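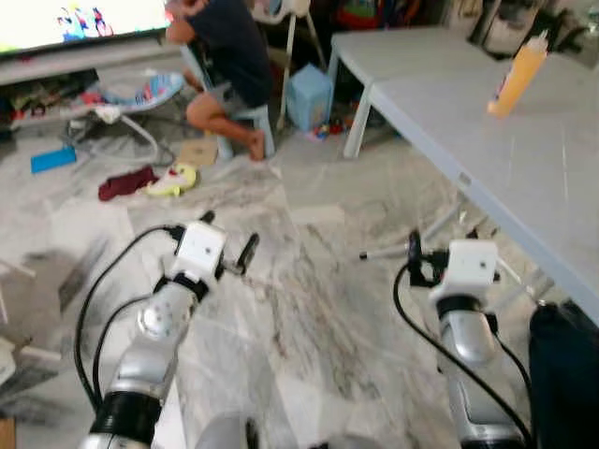
Lakanico ouvre son essai à domicile : le robot sait-il enfin ranger les courses ?

Communiqué, janvier 2026

On me pose la question à chaque repas de famille : alors, c'est pour quand, le robot qui fait le ménage ? Je réponds toujours « ça dépend quel ménage », et on me regarde de travers. Cette fois j'ai des chiffres ! Lakanico publie les premiers résultats d'Endura, notre programme d'essais dans de vrais logements, avec des enfants, la télé allumée et des jouets par terre.

En décembre, notre machine à deux bras a fait 653 tentatives sur 5 corvées : ranger une bouteille, débarrasser une table, ramasser un chiffon, fermer un tiroir, trier des jouets. Elle en a réussi 75 % sans aide humaine. C'est mieux que ce que j'avais parié avec Gaurav Kaushik, qui dirige les essais (je lui dois un déjeuner), et c'est encore trop peu pour vendre quoi que ce soit.

Le réfrigérateur reste notre gros morceau. La porte prend de la place, les balconnets ont un rebord, les petites bouteilles se touchent, et il faut viser juste entre deux goulots. J'ai passé des heures à regarder des pinces hésiter devant un flacon que mon neveu attrape sans y penser.

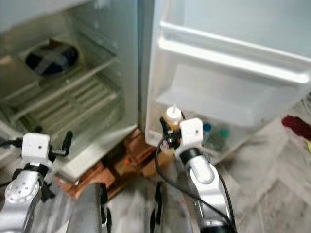

Anju Dhillon
Responsable des essais à domicile et de la communication, Lakanico

Les chiffons, c'est pire. Une bouteille garde sa forme, un tissu roulé en boule jamais deux fois la même, et là on plafonne. Côté jouets, tout va bien tant qu'ils sont gros. Et la lenteur, parlons-en : pour certaines tâches, comptez 10 fois le temps d'un adulte (un adulte motivé, d'accord).

Donc non, les machines ne tiennent pas encore une maison. Elles savent faire des bouts de corvée, de mieux en mieux, et je trouve ça déjà assez enthousiasmant pour vous en parler !

La suite se prépare avec Stekov, qui travaille sur de nouveaux doigts de préhension. Sarmīte Jaunzems, leur ingénieure en chef, nous promet une prise plus souple sur les petits goulots. Nous publierons aussi les échecs de la prochaine série, tâche par tâche.

Contact presse : Shakuntala Negi, service de presse de Lakanico. Entretiens possibles en français et en anglais.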